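Foro Dusura > Limpieza y mantenimiento > Manchas de cal en tazas esmaltadas y de cerámica

tecla_muda
2022-05-11
El agua de mi zona es dura y las tazas de cerámica cogen un velo blanco. Con Plumero diluido en 200 ml sale a medias. ¿Dosis?

ribazo60
Ácido cítrico, 5 g en 200 ml a 60 grados. Aclarar y secar con paño. El Plumero es detergente neutro, no disuelve carbonato.

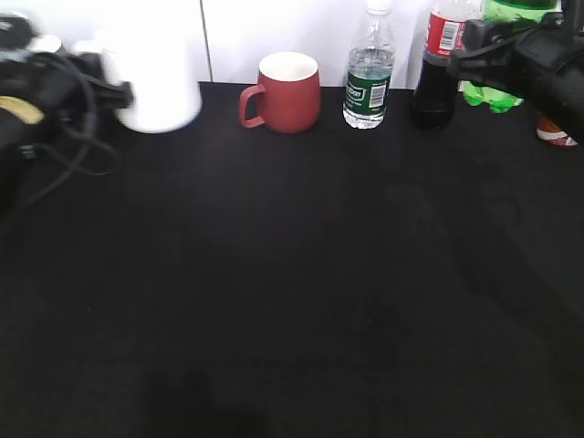
Lectura: 1 min

Uso la misma dosis con tazas rojas y blancas desde abril, sin pérdida de brillo.

osmosis_k
No comparto lo de los 60 grados. En frío funciona igual, solo tarda más. Y con esmalte craquelado no usaría ácido.

ribazo60
En frío dejé una taza toda la noche y quedó cerco - puede que el cítrico fuera viejo.

tecla_muda
Las mías son Lumanlan, sin craquelar. Pruebo primero en frío.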